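首页 > 衣物护理 > 蒸汽挂烫 > Lerkov 手持挂烫机

Lerkov 手持挂烫机（水箱加大款）
有货，Rorkancombe 仓发出
下午三点前付款当天打包，过了三点算第二天的

颜色：米白 / 深灰
（深灰二月那批已经卖完，新一批到了，外壳跟以前一样，电源线换成软的了）

规格
水箱：400毫升，可拆
出汽等待：41秒
持续出汽量：每分钟21克
档位：2档，化纤档和棉麻档
面板：陶瓷涂层，带出汽孔
电源线：固定式，不能拔
保修：2年，凭订单号

盒子里有
主机，水箱（已经装在主机上，运输用的胶带记得撕），毛刷头，量杯，隔热手套一只，说明书。说明书第一版印错了一页，档位图标画反了，以机身上的字为准。

先说水箱
老款水箱小，熨一件长裙中间要去加一次水，来信抱怨的挺多。这次加大到400毫升，连机器一起拿在手上会沉一点，手腕力气小的请考虑好再下单，或者看隔壁那款Vutcombe轻便型，水箱小，出汽也弱，但是轻。两款面板不通用，毛刷头通用。

水箱从手柄下面抽出来，按住卡扣往下拉，别硬掰。装回去听到一声响才算到位。没到位会漏，漏的水顺着手柄流，客服收到的“漏水”照片里这种占了大多数。

加什么水
自来水可以。水硬的地方用纯净水，或者一半一半。不要加香水、柔顺剂、精油，白醋也不要加进去出汽（除垢另说，见下面）。香薰类的东西会把泵里的胶圈泡涨，这种不在保修里。

面板热起来要多久
指示灯闪是在加热，不闪了再按出汽键。41秒是满水箱、室温水、平放通电测的，冬天冷水会慢些，正常。灯还在闪就按键，喷出来的是水滴，落在丝绸上会留印子。第一次用会有一点味道，对着水池空喷一会儿，散掉就好。

两个档
化纤档：涤纶、人造丝、混纺、带印花的T恤。印花那面翻到里面再熨。
棉麻档：棉、亚麻、牛仔。厚牛仔别指望它，裤缝压不出那种刀口一样的线，想要线还是得用平板熨斗加熨衣板。
真丝和羊毛用化纤档，面板离开布料，光用蒸汽。绒面的同样。
皮的、打过蜡的、写着不可蒸汽的，别用。

毛刷头
大衣、呢子、沙发套用的。扣上去之前断电，刷头卡在面板外圈，烫的时候换会烫手，手套是给另一只手拉衣服用的，不是让你戴着去拔刷头。刷毛掉几根没关系，掉一片请拍照发过来。

常问的

能不能倒着拿？
能斜着，不能整个倒过来。水箱里的吸管在底部，倒过来吸不到水，泵会空转，声音变尖就赶紧放正。水剩得少的时候斜着也会这样，加水就好。

能带上飞机吗
可以放托运，水箱倒空擦干。电压请看机底标签，我们卖的只有一种电压，没有双电压版。旅行转换插头多半带不动，功率不够，别试。

能当平板熨斗用吗
应急可以，轻压。面板面积小，大件床单熨到天黑。

为什么会喷白点
水垢。除垢的办法：半箱白醋兑半箱清水，加满后通电，等到灯不闪就断电，放凉，整箱倒掉。再用清水冲两遍，然后装清水对着水池喷，喷到没有酸味。不要对着衣服喷。用纯净水的人基本上不用做，用自来水的一季做一次。

会不会自己断电
会。放着不动一段时间自动停，重新按电源键。不是坏了。中途停下来接电话，回来以为机器坏掉的，请先按一下再写信。

噪音
有泵的声音，嗡嗡的。晚上熨隔壁房间听得见。米白和深灰一样响，有人问过。

领口袖口怎么弄
这一段是Réjean Lemieux写的，他在Campbell门店柜台，熨衬衫比我们都快，照抄：
先领子后袖口，再袖子，再后背，前襟放最后。领子翻起来从两头往中间熨，从中间往外熨会把布赶到领尖堆成一团。袖口扣子解开，摊平，熨里面那层。前襟熨扣子之间的时候用面板的尖头，别压扣子，有的塑料扣一烫就变形。熨完不要马上穿，挂着等它凉，热着穿上去坐一下又全是褶子。
他还说门襟下摆拽一拽比多熨一遍管用。试了，是这样。

没有挂杆怎么办

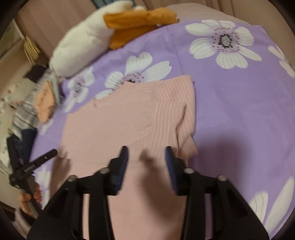 挂烫最好还是挂着，门后钩子、浴帘杆都行，衣服往下垂，自己的重量帮你拉平一半。实在没地方挂就平铺，像图里那件浅粉细条纹衬衫那样摊在床上，但是先别急着按出汽键：底下那种紫底大白花的床单要垫东西再熨，一条厚毛巾，叠两层，浅色不掉色的。蒸汽是穿过去的，深色或者印花的床品没洗过几水，颜色有可能返到浅色衣服上，淡粉淡蓝最看得出来。条纹的还有一个好处，布有没有拉歪一眼就知道，条子直了再下面板。平铺的时候机器不要整块压住不动，走着喷。羽绒被、记忆棉床垫上面别这么弄，潮气闷在里面散不掉，床上开着电热毯的更不行。

熨完先移到椅背上晾，床也晾一晾再铺被子。

安全，请看完
通电的时候面板别对人，也别穿在身上熨，每年都有人写信来问行不行，不行。
水箱加水前拔插头。
用完水倒掉，别存着过夜，下次喷出来有味儿。
电源线别绕在热的机身上，等凉了在绕。
小孩够得到的地方不要放，熄灯以后面板还会烫一阵。

配件单卖
毛刷头：有货
水箱（400毫升）：有货，只配本款，老款主机插不进去
隔热手套：缺，跟下一批一起来
量杯：不单卖，写信来要可以随别的东西一起寄

退换
没通过水的，包装在，可以退。通过水的只换不退，质量问题除外。寄回之前一定把水箱倒空，上次有一箱寄到Rorkancombe，纸盒底都泡烂了，里面别人的东西也湿了，这种运费和损失没法帮你承但。
退货单在盒盖内侧，填订单号就行，不用写一大篇。
Campbell门店买的请回Campbell换，网店的帐和门店不在一个系统里。

保修2年，从签收算。水垢堵死、摔裂、加过香薰的不保。可以修，收零件钱，修之前会先报价，不修就原样寄回。

批发和酒店采购请另外写信，注明颜色和要不要毛刷头，页面上的价不适用。

看过这款的人还看了
Vutcombe 轻便型手持挂烫机
Lerkov 门后挂钩（双钩）
Lerkov 折叠熨衣板套，棉

页面最后改动：更正了化纤档的说明，补了手套缺货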